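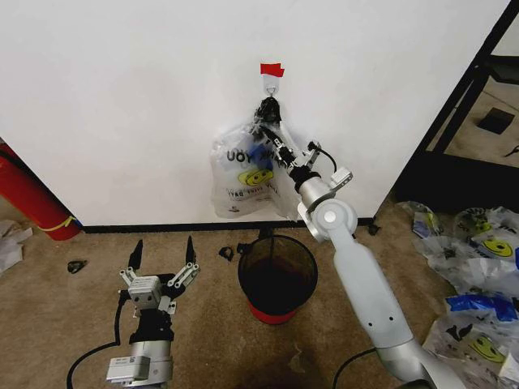

图1 薄塑料购物袋,袋面印有 HAVE A NICE DAY 和黄色笑脸

第六讲 收费之后,袋子真的少了吗?
——读政策评估报告时该怀疑什么

一、先说材料

这一讲用的材料是 Tomos Voyle 写的 Bindero 镇购物袋收费评估,全文已经放在课程阅读包里,请带纸质版来上课。上一届有同学说这份报告“结论清楚、数据扎实”。结论清楚我同意,数据扎不扎实,读完附录再讲。

报告的核心只有一句话:收费以后,镇上 Prodham 超市日均发出的塑料袋由 2,758 个降到 1,329 个,降幅过半,因此政策有效。正文后面二十多页基本都在重复这句话,配了不少柱状图。

我不反对收费,也不认为作者有意骗人。问题在于,从“某家店发出的袋子少了”走到“镇上用的塑料少了”,中间隔着好几步,报告一步也没走。

二、分母和边界

1. 只有一家店。Prodham 是镇上最大的超市,可镇上还有菜市场、药房、外卖店和一批小杂货铺。收费规定对小店豁免,这一点写在第三章的脚注里,字号很小。顾客要是把零碎采购挪到不收费的店,Prodham 的数字照样会降。

2. “日均”怎么算。收费前取的是六月,收费后取的是哪几个月,正文没有交代,附录说是“可比时段”。可比在哪里?六月有没有促销?客流有没有变化?报告没有给出同期的交易笔数。没有交易笔数,每笔交易用多少个袋子就无从算起,而我们最该看的恰恰是这个比率。

3. 个数与重量。收费之后店里换了一款加厚的袋子,称“可重复使用”。一个厚袋用掉的塑料可能抵得上好几个薄袋,按个数统计会很好看,按重量统计则未必。报告通篇只有个数。课堂上我会请一组同学假设几种不同的厚度比,分别重算一遍。

三、问卷部分

第四章用了 Dafis 调查公司的问卷。发出 2,292 份,收回大约 1,000 份,回收率不到一半。其中多数人表示自己“经常”或“总是”自带购物袋。

请注意三件事。

第一,愿意回信的人和不回信的人很可能不一样。一个对环保话题不耐烦的人,收到一份标题叫“让我们的小镇更绿”的问卷,多半直接扔掉。

第二,“经常”是多经常?问卷没有定义。去年我在课上试过,同一个班里有人觉得每周一次就算经常,也有人觉得十次里少于八次都不好意思这么填。

第三,自述与行为之间的差距,在饮食、运动、投票的研究里都有大量讨论,没有理由认为购物袋是例外。作者引用问卷时却写成“居民已经养成习惯”,把“说自己这样做”悄悄换成了“这样做”。

四、袋子的第二次生命

评估报告通常默认袋子出了店门就成了垃圾。凡是自己过日子的人都知道不完全是这样。薄袋子带回家以后会拿去装东西、垫垃圾桶、套湿鞋,或者往墙上一挂,什么都往里放。 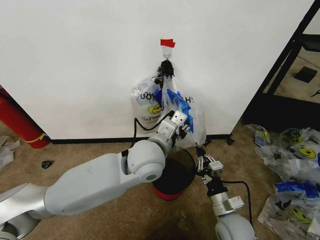
图2 挂在墙面挂钩上的塑料袋,里面装了部分物品

这种再利用有多普遍,很难量化,我也不打算拿一张照片当证据。可是它带出一个具体的问题:免费袋子没了,原先靠它垫垃圾桶的人去买什么?如果去买成卷的垃圾袋,那么一部分塑料只是从收银台挪到了日用品货架。要回答这个问题,至少得有垃圾袋的销售数据。Voyle 在致谢里感谢 Prodham “提供了完整的销售记录”,正文却一次也没用过垃圾袋那一栏。为什么不用,我不知道。也许数据不好,也许没人想到。

反过来也要小心。有些评论者一听到“替代效应”就宣布收费毫无用处,这同样没有依据。部分替代不等于全部替代,没有数据的时候,两头都别喊得太响。

五、没有对照组

Bindero 收费的那一年,隔壁的 Curico 购物中心也减少了发袋,可那里并不收费,只是收银员改成先问一句“要不要袋子”。报告把这件事写进“背景”一章,当作社会风气转变的佐证。我倒觉得它是全文最值得追问的一段:如果问一句话就能减下来,那么 Bindero 的降幅里有多少该算在收费头上?

前后对比的设计回答不了这个问题。要做得像样一点,可以考虑:
- 找一个规模相近、没有收费的镇子,收集同样月份的数据;
- 收费前至少取十二个月,先看原来的趋势;
- 统一用每百笔交易的塑料重量作指标;
- 把小店纳入抽样,哪怕只抽几家。

这些都不新鲜,也花不了多少钱。第四条最麻烦,小店多半没有电子记录,得派人去站着数。

六、课前作业

读报告第三至第五章及附录B,写一页纸以内的评注,回答以下两点:作者最强的一条证据是什么;如果只允许你补一项数据,你补哪项。请不要交“样本太小”四个字了事,往年这样写的人很多,说不出小了会怎样,等于没写。

评注在上课前一天下午五点前放进我的信箱。引用页码以纸质版为准,电子版的页码错了两页,我提醒过出版方,到现在也没改。

打印本页 | 用电子邮件发送

相关讲义
第四讲 自述数据:人们说的和做的
第五讲 前后对比设计的常见毛病
第七讲 押金制与回收率的算法
补充阅读 怎样看一张柱状图的纵轴
习题课 按重量重算 Bindero 数据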